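Mendstead Forum > Desktops > Upgrades and repair
Thread: Swapping the processor in an old Dell tower, my order of work

nkrumah_a
Posted Friday, 7:42 pm

Hello to all. In December I asked here if it is worth to change the processor in a used desktop, and many of you were kind to answer. Now I have done a few of them for the study room in Zerunville, and I want to write down the order I follow. Please correct me where I am wrong. English is my third language, so if a sentence is strange, ask me.

The machines are office towers that came to us with a 500 GB drive and 2 GB of memory. They are slow but the boards are good. I bought used processors from a seller called Samach and so far I have no complaint.

My order of work:

1. Shut down, pull the power cord, and press the power button once more for a few seconds. Lay the tower flat with the open side up. I like to have the power supply near to me and the back panel on my left hand, so the wires to the drives stay on the right and I do not lean on them. With the cooler away you can see the processor in its square metal frame, between the memory slots and all the small parts. 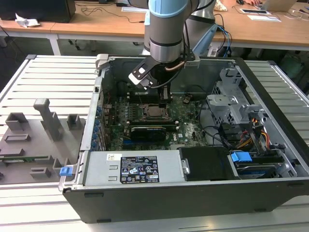

2. Take the cooler off only after the machine has run for ten minutes and then been switched off. The old paste becomes softer. Loosen the screws crosswise, a little on each, and unplug the fan wire before you lift.

3. Wipe the processor while it is still closed in the socket. I use a coffee filter and alcohol.

4. Open the lever, raise the plate, lift the old one straight up, and put the new one in without any pressing.

5. New paste, cooler back, fan wire back. I have forgotten the fan wire one time. The machine told me with a loud beep.

That is all. It takes me less than an hour with tea.

solder_and_sons
Posted Friday, 8:15 pm

Nice write-up. I'd argue with step 2. Ten minutes of running before you pull a cooler is fine on some sockets and pointless on this kind, where a closed plate clamps the chip down. You won't rip the CPU out. Just twist the cooler gently and lift. I've done plenty stone cold.

nkrumah_a
Posted Friday, 8:31 pm

Thank you, this is a fair point. On a socket with a plate the chip stays. But I had one cooler that did not want to move at all when it was cold, and I was afraid to pull on the board. So for me the ten minutes are cheap. I also take the graphics card out first if my hand feels too big for the space. It is lying straight across the board and the corner of it has already taken some skin from me. 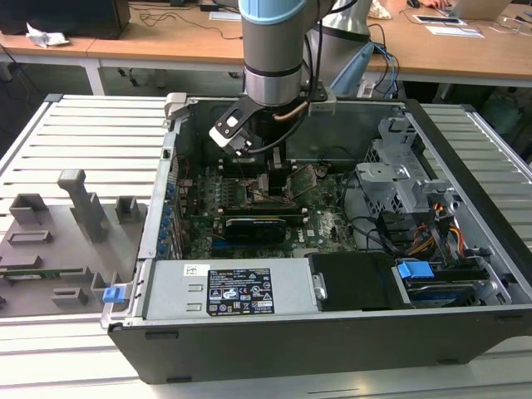 The other thing I do before I touch the cooler is to look where each cable goes. I draw it with a pencil on the back of an envelope. My sister says a phone photo is faster and she is right, but when I draw a cable I remember it, and with a photo I must go and search for it while I hold the screwdriver.

bernice_ackah
Posted Friday, 8:50 pm

I am the sister. The envelope had a shopping list on the other side and it went to the market without us.

Also tell them about the memory, Nkrumah. You always take it out before the processor and you left it out of your list.

akpalu77
Posted Friday, 9:04 pm

Why would you take the memory out? It's nowhere near in the way. Every time you reseat sticks you risk a bad contact and then you're chasing a no-boot that has nothing to do with the CPU. Change one thing at a time.

nkrumah_a
Posted Friday, 9:26 pm

Bernice is correct, I forgot it. Akpalu, I understand your reason and for one quick repair I would maybe do the same. But we are changing the memory in these machines anyway, so the sticks must come out in any case, and I prefer the space.

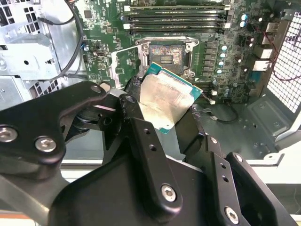
Putting the chip in is the moment where I want to be slow. I check the little marks on the edge two times before I let it go, and I do not slide it to find the position, I lift it and try again. Hold it only by the sides. The socket on these boards has the fine gold contacts inside it, and if one is bent you will have a very long evening. When the four memory slots next to it look empty like so, there is more room to come in with the chip, and the metal plate stands open to the left by itself so you do not have to hold it. If you feel you need force, stop and look again.

solder_and_sons
Posted Friday, 9:40 pm

Agree with all of that. I bent a contact once on a board of my own and straightened it with a sewing needle under a magnifier. It took until two in the morning and I would not call it a hobby.

quietfan_lou
Posted Friday, 10:02 pm

Question on step 3. Mine has paste on it like dried clay, kind of pinkish brown, stuck hard. Can I scrape it with a plastic card, or only alcohol? And do I really need to get every bit off if I'm putting new paste on top anyway?

nkrumah_a
Posted Friday, 10:20 pm

Yes, take all of it off, please. New paste over old dry paste makes a bump and the cooler does not sit flat. A plastic card is okay if the corner is soft and you push toward the middle. I put a few drops of alcohol on the filter, lay it on the top and wait for one minute, and after this most of it comes away.

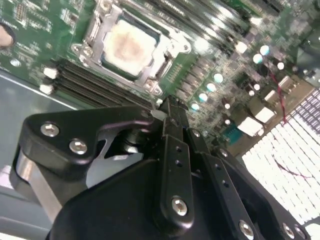

Do not pour the alcohol directly on the metal, because it runs to the side and takes the dirt with it into the socket. This is also why I clean with the plate closed. If the chip is going to the bin anyway, you can skip it, but I sell mine again, so I clean them too.

akpalu77
Posted Friday, 10:33 pm

I take the old chip out first and clean it on the table, away from the board. No chance of crumbs in the socket that way. Cleaning it in place is the only thing in your list I'd really change.

nkrumah_a
Posted Friday, 10:47 pm

But then you open the plate with the crumbs still around the edge, and they fall when it moves. I think both ways work if a person is careful. I will try yours on the next machine and write here how it went.

quietfan_lou
Posted Friday, 11:05 pm

Soaked it like you said and it's coming off in flakes. Going with the in-place way for now as the chip's still in there. How much new paste, pea or rice grain?

solder_and_sons
Posted Friday, 11:11 pm

Please don't start that one at eleven at night. Pea.

bernice_ackah
Posted Friday, 11:14 pm

Rice.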